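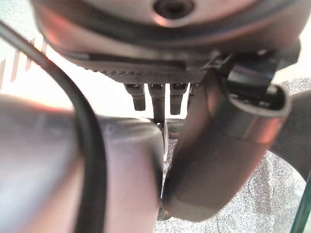

News > Business software > Messaging

Sirnside adds shared channels to its office chat service

Sirnside has opened shared channels to all paying customers of its office chat service. Two companies can now talk in the same channel while each keeps its own accounts and its own admin settings. Until now, people from outside had to be invited as guests one at a time.

The feature was tested by 231 firms. One of them, the freight broker Althorpe, used it to keep in touch with its warehouses and says it closed most of its old mailing lists along the way.

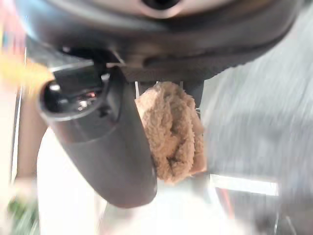
A shared channel can hold up to 300 people. Files stay on the side of the company that posted them, and either admin can end the connection at any time. Messages already sent remain readable for both sides after that, but no new ones can be added.

Calls are not part of the release. Sirnside plans to add voice in March, using software it licenses from Stedgate.
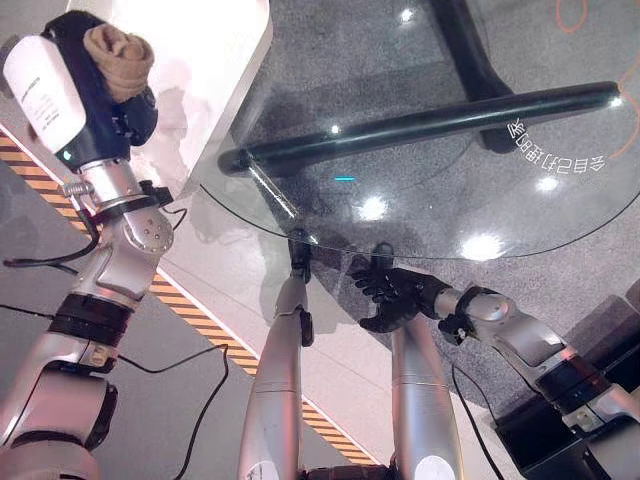
Do both companies need a paid plan?

Only the company that creates the channel has to pay. The other side can join with a free account, with a limit of 2 shared channels.

Customers who run the service on their own servers will need to install the latest update first. Rweyemamu, which resells the product to schools, is sending its customers separate instructions by email.

2 comments | 14 shares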